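**Collars going wavy after a few washes, what are you doing about it?**

**pinhem71** · July 2019

I buy plain white T-shirts two at a time and wear them under a work shirt. The body holds up fine. The neckline goes first. After a couple of months it ripples and sits away from my neck. I wash at 94 because that's what my mother did with whites. The machine is an old Zürcher and it spins hard. Do I need better shirts or a different wash?

---

**oldmangle**

94 is for towels and bedding. A ribbed collar usually has some elastic in it and heat kills elastic. Drop to warm, skip the dryer, and dry them flat. Hangers are bad for wet shirts too, the weight all pulls on the neck. 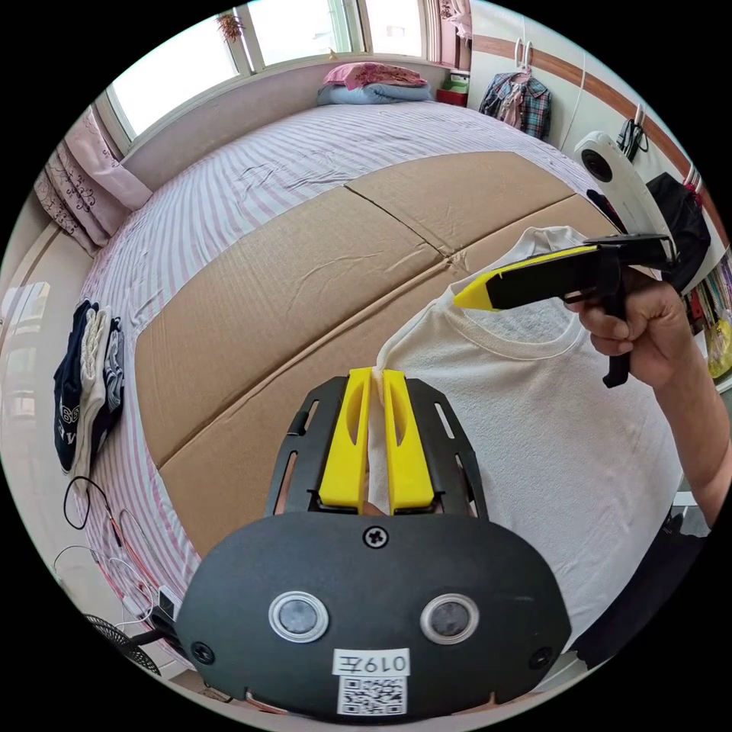

*2 min read*

I lay mine on cardboard. Get the neckline straight while the shirt is damp, then leave it alone until it's dry. Change the cardboard when it gets soft.

---

**bradbridge_laundry**

Disagree on the temperature. I did hotel whites in Bradbridge for years and we washed everything hot. What ruins collars is people dragging the shirt over their head by the neck. Take it off from the hem.

---

**oldmangle**

Hotel whites are sheets and napkins. No ribbing on a napkin.

---

**bradbridge_laundry**

Staff shirts went in the same load. They lasted.

---

**quietcotton**

Depends on the shirt. My Bresten ones are all cotton and they take a hot wash, they just shrink a bit the first time. The Jarnska ones have stretch in the rib and went wavy almost right away. Check the label inside before you blame the machine.

Steam helps if it's only slightly wavy. Hold the iron just over the rib, pat it into shape, let it cool before you move it. Don't push the iron along the collar or you'll stretch it more.

---

**pinhem71**

Checked. Mine have 2 percent elastane. I'll go down to warm and try drying the next batch flat. Does cardboard leave a color on white?

---

**oldmangle**

Printed side can. Use the plain side, and don't put the shirt down dripping.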